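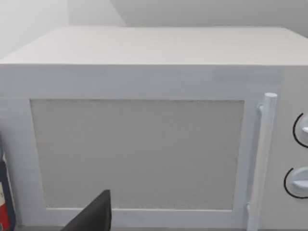

Imagen: simulación del puesto de cocina, equipo técnico de Liltar.

Informe de avance: apoyo robotizado en la cocina de Kosbridge
Última actualización: 7/12/23

El presente informe cubre el segundo periodo de la ayuda concedida al proyecto Tăng, que desarrolla Liltar en la cocina central de Kosbridge. El periodo empezó en abril. La cocina prepara 1000 raciones diarias para comedores y reparto a domicilio, y el proyecto se ocupa de una parte pequeña de ese trabajo: calentar las raciones de dieta especial, que salen aparte de las bandejas generales.

1. Trabajo realizado

La tarea elegida para este periodo es el manejo del microondas. Se ha trabajado primero en simulación. El modelo del aparato tiene puerta con ventana, un tirador vertical cilíndrico a la derecha y, junto a él, el panel con dos mandos giratorios. El tirador queda separado de la puerta por dos soportes pequeños, y de esa separación depende que la pinza pueda pasar un dedo por detrás y tirar.

Se han ejecutado 519 intentos de apertura en simulación. En 108 de ellos la pinza no llegó a sujetar el tirador o lo soltó antes de tiempo. La mayoría de los fallos se dan cuando el brazo parte de una posición baja y se acerca de frente a la puerta. Se ha cambiado la trayectoria para que entre por el lado derecho y se está repitiendo la serie. Los mandos giratorios siguen pendientes. Los del modelo no llevan números legibles, de modo que el ajuste del tiempo se programa por ángulo de giro.

También se colocan objetos de encimera delante del aparato, por ejemplo una botella, para que el sistema aprenda a trabajar sin despejar antes la zona. En la cocina real la encimera casi nunca está libre en hora punta, y el personal pidió expresamente que no se le obligara a vaciarla.

2. Efecto en los puestos de trabajo

No se ha suprimido ningún puesto. El turno de mañana conserva la misma plantilla y el mismo horario. Lo que cambia en la prueba en cocina, que se hace una mañana por semana, es el reparto: la persona que calentaba las dietas pasa a comprobar etiquetas y temperaturas a la salida y atiende las paradas del brazo.

La valoración del personal es desigual. Se agradece dejar de abrir y cerrar la puerta cientos de veces por turno, sobre todo entre quienes arrastran molestias de hombro. En cambio, la vigilancia del brazo resulta cansada y algunas trabajadoras dicen que van más despacio con él que sin él. Los datos de la prueba les dan la razón por ahora. La representación del personal ha pedido que la nueva función figure por escrito en la descripción del puesto, y la dirección de Kosbridge lo ha aceptado.

La formación se ha impartido en dos sesiones dentro de la jornada. Falta el turno de tarde.

3. Gasto y desviaciones

El gasto se ajusta a lo aprobado salvo en una partida. La señalización del suelo y el pulsador de parada adicional han costado unos 500 euros más de lo previsto. Se propone cubrirlos con el remanente de desplazamientos. Rogamos confirmación por escrito.

La entrega de la segunda pinza lleva retraso. No afecta al trabajo en simulación, pero sí a la prueba en cocina, que hoy se detiene cada vez que hay que desmontar la única pinza para limpiarla.

4. Próximo periodo

Terminar la serie de apertura con la nueva trayectoria, empezar con los mandos y formar al turno de tarde. La visita a la cocina de Pustbridge, donde se estudia repetir la prueba, queda aplazada hasta que el brazo iguale el ritmo manual.

Documentos relacionados
Proyecto Tăng: informe del primer periodo
Kosbridge: acuerdo sobre funciones en el turno de mañana
Pustbridge: condiciones previas para una segunda cocina

Comentarios (3)

cocina_tarde: ¿Hay fecha para la formación de la tarde? Nos preguntan todos los días.

Liltar, equipo técnico: Todavía no. Se avisará en el tablón con dos semanas de margen.

lectora_k: Convendría publicar también los tiempos por bandeja, con brazo y sin brazo.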